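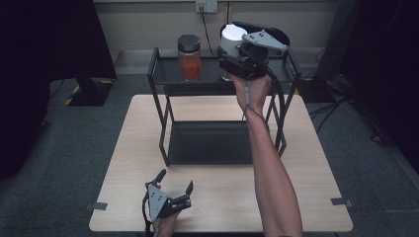 Istley Shelf Handling Set
README, second release

What this is

Recordings of people putting things on shelves and taking them off again, made with a hand-held gripper in each hand. The idea is that a robot arm fitted with the same sort of gripper can learn the job from the recordings. Emitz paid for the work and wants the arms for the stockroom at its Dunne site. I put the files together and wrote these notes. I am less sure than Emitz is about what they will be good for.

Contents

2,167 recordings in the main folder
830 further recordings in "held_back", to be used for testing only
notes.txt, one line per recording, typed by whoever did the task
Items are jars, cups and similar small goods. Shelving is a small two-tier cart.

Who did the work

8 stockroom staff from Dunne, on their normal pay and in their normal hours. They were told what the recordings were for. They were not told what would happen to their shifts afterwards, and I could not get an answer to that either. Emitz's paper on the project says staff will be "freed for other duties". It does not list the duties. If you reuse that phrase in your own write-up, please find out what it means first.

Two of the staff asked for their recordings to be taken out after the first release. They have been, and the totals given here are the totals without them.

What changes in the job

The plan, as far as it is written down, is for the arms to do the putting away and for people to deal with whatever the arms can't manage. In practice that means the awkward items, the spills and the jams. Lifting and reaching may go down, and several staff said they would be glad of it. Standing and waiting will probably go up. There is no measure of either in this set, so it can't be used to claim that the work has got easier or safer.

Known problems

Working with a gripper in each hand is slower than working with bare hands. Do not take timings from these files as the speed of a person.
The recordings were made in one room at Istley, on carpet. Dunne has a concrete floor and a good deal more noise.
Lids are never opened or closed.
Dropped items were meant to be kept in. Early on, some people stopped and started again — the notes don't always say so.
Left-handed work is thin.

Results so far

Iltel trained an arm on the first release and reported that it "performs at the level of an experienced worker". I have asked which worker and on which task. Until there is a reply, please don't quote the line as if it came from us.

Use

Research and internal trials only. The files may not be used to rate, compare or discipline the people in them. Send corrections to the Istley project inbox with the recording number in the subject line. The next release is due in April.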